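Vorenau Support
Home > Products > Leltley > FAQ

Leltley Cookware Task Kit: Frequently Asked Questions

This page covers what we get asked most by labs, schools and small shops that have bought the kit or are thinking about it. If your question is about an order you have already placed, use the order form instead.

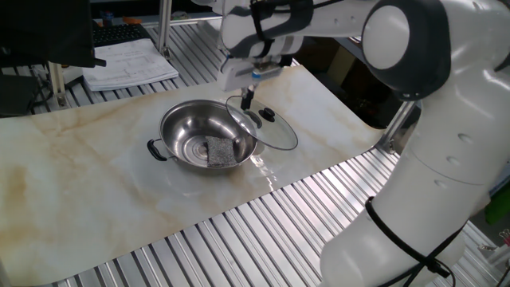
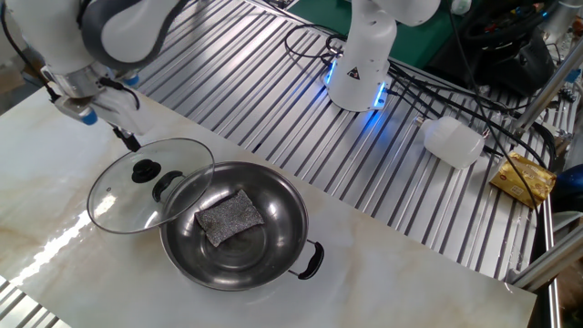
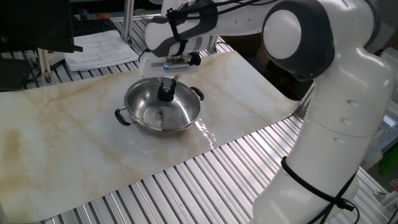
Leltley FAQ, Issue 2
Updated 2024-06-20

BEFORE YOU BUY

What is the Leltley kit?

Leltley is a set of household tasks for a tabletop robot arm. You get a box of kitchen objects, a printed task book, a work surface sheet, and a license for Grilbridge, the program that runs the tasks and keeps the scores. The tasks use things you would find in any kitchen: pots, lids, sponges, bottles, packages of food.

Does it come with an arm?

No. You need your own arm with a two-finger gripper. If you don't have one yet, write to us before you order the kit. We don't sell arms, but we can tell you whether the model you are looking at has a working Grilbridge driver.

Will it work with my arm?

The supported list is on the Grilbridge download page and it changes more often than this page does. In general the arm has to reach across a normal work table, lift a pot lid held by its rim, and report its joint positions while it moves. Very small hobby arms can do the sponge tasks but will stall on the lid.

My gripper has suction cups. Can I use it?

For the package tasks, yes. For anything involving the pot or the sponge, no. We have had customers swap between the two kinds during a session and that is fine, but each swap has to be entered in Grilbridge or the run will be thrown out at scoring.

Do I need two arms?

Most of the task book is written for one arm. The last chapter has tasks for a pair, such as one arm holding the lid while the other reaches into the pot. You can own two arms and run only one; the second can stay mounted as long as it is parked outside the work area and its cables are tied back.

How much does it cost?

Prices are on the product page and depend on where we are shipping. Schools get a lower price if they order from a school address. There is no monthly fee. The Grilbridge license in the box does not expire, and updates have been free so far.

Can I borrow one first?

We have a small number of loan kits. You pay shipping both ways. The wait has been long this year, so if you have a class starting in January, ask well ahead of it.

SETTING UP

How big a table do I need?

Big enough for the work surface sheet to lie flat with your arm mounted outside it. Rail tables with slots work very well and so does a plain desk with a clamp. The sheet does not have to be square to the table. Plenty of people lay it at an angle to get the pot into the easier part of the arm's reach. Just run the surface calibration after it is down.

The sheet came rolled and won't lie flat. What do I do?

Roll it the other way, leave it overnight, then lay it out again. Tape the corners if you need to. Please don't iron it. A corner that sticks up a little won't affect scoring unless an object is sitting on it.

Why is the sheet printed with a marble pattern?

Because kitchens have patterned counters. A plain sheet makes the vision part a lot easier than it will be anywhere else. If you are just starting out and want the easy version, turn the sheet over and use the white back. Grilbridge has a setting for this, and scores from the two sides are kept apart.

My sheet has stains on it. Is that a problem?

No. Marks, rings and scuffs are fine. Replace it when it tears or when it starts to slide under the pot.

How should I set up the lights?

Whatever you have. Polished steel and glass both throw reflections, and a shiny surface under a ceiling light will often show a bright streak. We leave this in on purpose and the task book asks you to as well. The one thing to avoid is changing the lights partway through a run. If the sun moves across your table, close the blinds.

Where do the cables go?

Strap them along the arm and leave a loose loop at every joint that turns. Before the first task, use the slow sweep in Grilbridge and watch the loops all the way through it. Too tight is worse than too loose. A tight cable can pull a connector out at the wrist, and we can't replace your arm's cables.

Can I leave other things on the table?

Yes, if they are outside the sheet and outside the arm's path. Papers, a keyboard, objects from other tasks, all fine. Grilbridge ignores anything beyond the edge of the sheet.

RUNNING THE TASKS

Which task should I start with?

Sponge in, sponge out. Put the pot in the middle of the sheet with the lid off, and have the arm move the sponge from the sheet into the pot and back again. The sponge is soft and forgiving. It will show you how good your calibration is without risk to anything else in the box.

How does the lid task work?

The lid starts on the pot. The arm has to take it off, move it clear of the opening, and set it down on the sheet. Then it does the same in reverse. A full run is roughly 75 lid moves, and you can stop and pick it up later. Most teams do.

Should the gripper take the lid by the knob or by the rim?

Either one counts. The knob is easier to find but it is round, and with smooth fingers the lid tends to turn. Gripping the rim holds the lid steadier, but it will hang at a tilt, and you have to allow for that when you put it down. Set your finger force low the first time you try the rim. The setting in the task book is a starting point only, as every gripper is different.

The arm can't see the lid. What now?

Clear glass is the hardest object in the box. The camera sees the counter or the pot right through it. Try these:

Look for the dark knob first and work outward from it.
Train on the metal rim.
Move one of your cameras lower, so that the lid is seen more from the side.
Turn down the camera's automatic exposure.

If none of that helps, put a strip of paper tape across the glass and mark the run as assisted.

The fingers hit the bottom of the pot.

Measure the pot floor again. Most of the time the height was taken from the sheet and the thickness of the pot was left out. Depth cameras also read polished steel badly, and a wrong reading of a shiny pot floor is nearly always too deep. Grilbridge lets you type in a floor height by hand. Use that for the steel pot and keep the camera reading for everything else.

Reaching into the pot at low speed with the fingers close together is a good check. If they stop just above the floor in the middle and near both sides, you are set.

Do the pot handles have to face a certain way?

The task book gives a start position for each task. For your own practice, turn them any way you like. It is worth doing, as an arm that has only seen the handles at left and right will often bump one when the pot has been turned.

Can I put water or food in the pot?

No. All Leltley tasks are dry. The objects can take water but your gripper may not.

Where should the cameras go?

At least one fixed camera beside or above the table, placed so that it can see the whole pot and the gripper at the same time. A second on the other side helps a lot, because the arm itself will block part of the view when it reaches over. Fix them to the table frame if you have one. A tripod on the floor gets kicked.

SCORES AND DATA

Who sees my scores?

You do. Grilbridge keeps everything on your own computer. There is a button to send a run to us for the shared score list, and nothing is sent unless you press it.

A run was marked "not valid." Why?

Open the run and look at the last line of the log. The usual causes are a camera that dropped out, a person's hand over the sheet during a move, or a gripper change that was not entered. You can't repair a run after the fact, but the moves before the problem are still saved and you can use them for training.

Can I use my own objects?

Yes, under Custom in the menu. Custom runs don't go on the shared list. A few schools have built whole courses this way with a plastic bottle and whatever was in the break room – we're happy to see it.

REPAIRS, PARTS AND RETURNS

I broke the lid.

Lids are the part we replace most. Spare lids are sold in packs of 2 from the parts page. Please sweep the rail slots before you run again, as small bits of glass get down in there and are hard to see.

The sponge is falling apart.

Any kitchen sponge of close to the same size will do for practice. For scored runs use one of ours. The gray finish picks up on camera differently from a yellow one.

Where do you ship from?

Kits ship from our warehouse in Lahtinen. Spare parts ship from the same place but are packed separately, so a mixed order may arrive in two boxes.

Can I return the kit?

Yes, if the sheet has not been cut and the glass is whole. Used is fine. Send the return form first so that we know it's coming. We don't refund shipping.

Is there a warranty on the objects?

They are covered against faults when they reach you. They are not covered against being dropped by a robot.

How do I reach support?

Use the contact form and attach the Grilbridge log from the run that went wrong. A short video from your fixed camera helps too. Please put the arm model and gripper model in the first line.

Related pages: Grilbridge download | Supported arms | Task book corrections | Parts | Return form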